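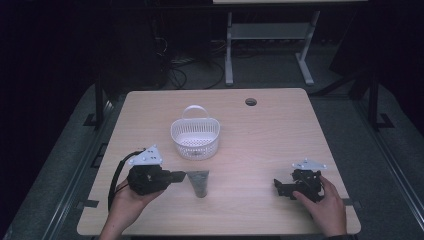 Floarea Gavrilă wrote in to ask whether tidying a table counts as a chore a machine can do yet, and whether the answer would change if the table were hers. For a cup and a basket the answer is close to yes. For her table it is close to no. The steps below give you a way to measure the distance between the two.

What the test covers

The task is one pick and one place: cup off the table, cup into the basket. It needs a grasp, a lift, a short transfer over a rim and a release. Run it first with hand-held grippers, then with the machine, and score both the same way.

Step 1. Set the table

Put the basket left of center with its handle at the far side, so that the arch does not block the approach. Put the cup in front of it, a little to the right. Remove everything else.

Step 2. Choose a grasp

A tapered cup can be pinched across the wall or gripped around the body. Pinching the wall takes less jaw travel but lets the cup swing. Gripping the body holds it steadier, though the taper tends to push it out of flat fingers. Pick one and keep to it for the whole series.

Step 3. Check the jaws

Open the fingers fully over bare tabletop before each series. Look at the inner faces and the screw holes, and wipe off dust. Both fingers should face each other squarely.
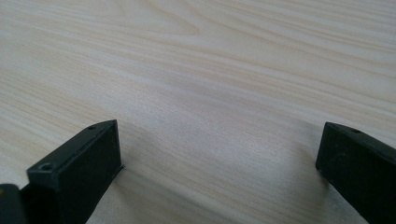

Fingers open over the bare tabletop, nothing between them.

Step 4. Run the series

Do 60 trials by hand, then 60 by machine. Move the cup a few inches between trials. A trial fails if the cup drops, if it catches on the rim, or if the basket tips. Write down which of these it was. A bare pass rate tells you very little when you come to fix something.

Step 5. Change one thing

Swap the cup, turn the basket or dim the lights, but only one of these per series. At Kisergate we logged 2589 machine trials this way. With the layout fixed, failures were rare. With a cup the system had not met before, roughly 40 percent failed, most of them at the grasp.

Reading the results

If the hand series also fails often, the fault is in the fingers or the grasp, and better software will not help much. If only the machine fails, look at sensing first - clear and smoky plastics are a known difficulty, as are baskets with many small openings. Repeat any series that differs from the last by more than 3 failures before changing hardware.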